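Notebook – sim bench, house rules for the bowl tasks
24 Apr 2022

Starting a fresh page because the last one had turned into arrows pointing at other arrows. Rocío Ibarra and I spent the whole day on the rules for simulated bowl work and I'm really pleased with where we got to! A lot of this has been living in people's heads, or in comments in config files that only one of us ever opens, and now it can live here until it goes on the wiki.

Background for anyone reading over my shoulder: Grultero is the task suite (bowls, cups, trays, small things in and out of them). Paron is the scene builder. Drivedik is the logger that runs behind everything. The Abeysekara checklist is the one-page sheet on the wall by the kettle, which we've been treating as gospel for real arms and mostly ignoring for simulated ones. Today was about fixing that second part.

What got us going was the argument over whether safety habits belong in sim at all. One camp says you can't hurt anyone in a renderer, so let the policy thrash. I used to be in that camp. But the policy doesn't know which world it's in, and neither do our thresholds once somebody copies the config across to the real bench. We've copied configs across without a second look more than once (me, twice). So the rule from now on is that limits in sim match the limits on the bench unless the run sheet says otherwise, in writing, with a name beside it.

Rule one, then. Limits travel with the task. Speed caps, force caps and keep-out volumes go in the Grultero task file and nowhere else. If Paron wants to override one for a stress test, fine, but the override has to show up in the run header in Drivedik. I tried this before lunch with a deliberately silly speed cap and the header caught it the first time. Lovely.

Rule two is about the rim, and this one took most of the afternoon. We had a single clearance number for the whole bowl, measured from the centre out, and it treated the rim as a thin line. A rim has thickness and a rounded lip, and a finger that clears the inside edge can still clip the outer one on the way out. Rocío drew it on the whiteboard three different ways until I stopped arguing. We now keep two clearances, inner and outer, and the approach path has to satisfy both of them going in and coming back out. The exit is where we'd been sloppy. Everybody plans the way in!

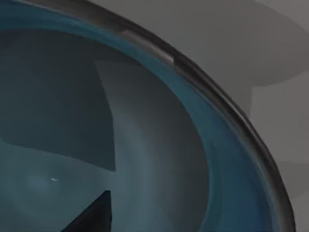
The other half of rule two is tip position. "Inside the bowl" has to be decided from the geometry in the simulator's state, never from the rendered view. Close up and at an angle, a fingertip hovering over the floor and a fingertip well down in the bowl can look much the same, and I've watched two sensible people label the same still in opposite ways. So the labeller gets the tip height as a number next to the view. If the number isn't available the label is "unsure", and unsure is a perfectly good label. I want that bit in large type on the wiki. We've been making people feel as though they have to pick.

Rule three – lighting and shadow. This is a good practice rule more than a safety one, but it belongs with the others. Strong shadows inside curved things are hard on the segmentation, and hard on tired humans as well. The temptation is to turn them off, and we did exactly that for a while, and the masks looked gorgeous, and then the first session on the real bench was a mess. So shadows stay on. Each task gets run under a spread of lights, and the light settings are saved with the run so a bad result can be played back under the very same conditions. Paron already stores the seed. It doesn't store the light positions if you've moved them by hand in the viewer, so please don't move them by hand in the viewer. Put them in the scene file.

Same goes for shine. A glossy rim throws highlights that can pass for edges, and the edge finder adores them. Rocío's suggestion is to keep at least one glossy and one matt version of every container and to report the scores separately. Averaging them hides the trouble. I tried it on the older results: 883 glossy runs, 2,038 matt, and lumping them together had let the matt ones do all the talking. Not a scandal, but I'd have written a different paragraph in the last report if I'd looked.

Rule four, small stuff. Anything tiny and pale on a surface gets looked up in the scene list before anybody calls it a rendering fault or an object. We've been wrong in both directions. There was the famous grain of rice that got "cleaned up" as noise for a whole batch, and there was the noise that got a pick attempt. The lookup takes a few seconds. If it's in the list, it's an object, with whatever name the list gives it. If it isn't, log it as unexplained and carry on. No guessing in the notes field, and no deleting either.

Rule five is stopping. On the real arm everybody knows where the stop button is. In sim we'd been killing the process, which leaves Drivedik with half a record and no reason for the stop. From now on there's a proper stop command and it asks for one word. I've put in contact, drift, operator and other. If you find yourself typing "other" all day, come and tell me and we'll add a word. The stop must also leave the arm where it was, with no tidy little return to home. A homing move after an odd contact is about the worst thing you can do on hardware, and I don't want our fingers learning the habit on the screen.

We did get a bit stuck on how long a run should sit untouched after a stop before a reset is allowed. Rocío wanted the full bench procedure. I wanted something shorter, simply to get through the queue. Where we landed: single runs follow the bench procedure, and batches may reset straight away so long as the state is saved first. I'm still not completely happy with that, but it's written down and we can change it.

Batch sizes. A batch for sign-off is 500 runs, with the rule set frozen for the whole thing. If a rule changes in the middle, the batch is void and starts again. Yes, even for a "small" change. The tolerance tweak last week was small, and it was in a different unit.

For the human check we pull 12 runs from each batch, chosen by the script and not by hand, and two people look at them separately before they talk. The talking is the best part, to be fair. Most of rule two came out of one of those chats.

Things I got wrong today, for the record:

I set the outer clearance in the tool frame instead of the bowl frame and spent ages wondering why the path went bananas whenever the wrist turned. The frame name is now a required field and the file won't load without it. Should've been that way from the start.

I also renamed a colour in the Paron materials file because I didn't like how it was spelled, and that broke every scene that used it. Put it back. Material names are identifiers, so leave them alone however ugly they are.

And I had the logger writing to the scratch drive. Moved over now, nothing lost.

Still open:

Does the checklist apply to soft fingertips as it stands? The force caps were written with rigid pointed ones in mind and I don't think the numbers carry over. Rocío is going to read back through the old bench notes.

Whoever signs the run sheet for a remote session should be the person who can stop it. That sounds obvious, but our sheet has only one signature line and it's labelled "prepared by". Needs a second line.

Also, I'd love a warning in the viewer when the tip gets inside the outer clearance, even if the run is allowed to continue. A coloured border would do. I had a rough go at it before packing up and the border flickers like mad near the threshold, so it'll want some hysteresis. Fun little job if anybody has a spare hour!

Next session in April: redo the rim tests with both clearances, glossy and matt, lights from the file. Bring the whiteboard drawings over before somebody wipes them. Task file is committed on the rules branch, please read it before you merge anything on top.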